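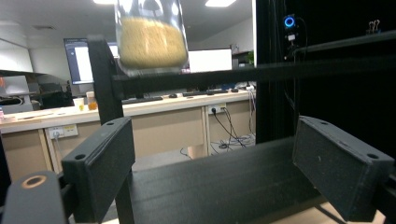
Figura 1. Tarro de vidrio con grano amarillo, delante del escritorio largo de la oficina.

Proyecto de curso: Almacenamiento de granos secos en una oficina compartida
Autora: Marites Castillo
Grupo Dillside, entrega de febrero

1. Introducción

En nuestra oficina varias personas preparan el almuerzo y guardan granos secos en el mismo lugar de trabajo. El objetivo de este proyecto es comparar dos maneras de guardarlos: en la bolsa original y en tarro de vidrio. Medimos cuánto tiempo se necesita para servir una porción y cuánto grano se pierde.

2. Lugar y materiales

El escritorio es de color beige claro, con paneles del mismo tono debajo. En su parte frontal hay tomas de corriente blancas, y los cables negros bajan hasta el suelo, donde forman un enredo. Por este motivo decidimos no poner ningún grano en el suelo durante las pruebas.

Utilizamos tarros transparentes de la marca Rerkik, con capacidad de 500 gramos, y una balanza de cocina prestada por la residencia Quiambao.

3. Procedimiento

Cada participante sirvió 90 gramos en un plato, primero desde la bolsa y después desde el tarro. Repetimos la prueba 15 veces con cada envase. El grano caído se recogió con una brocha y se pesó al final.

4. Resultados

Con la bolsa se perdieron casi 200 gramos en total. Con el tarro la pérdida fue mucho menor, pero la primera apertura fue más lenta, porque la tapa estaba muy apretada. Dos participantes prefirieron la bolsa por su peso.

5. Limitaciones

No hemos estudiado la humedad ni los insectos. Tampoco probamos con harina. El jueves repetiremos la medida con los tarros Zundholm, que tienen la boca más ancha.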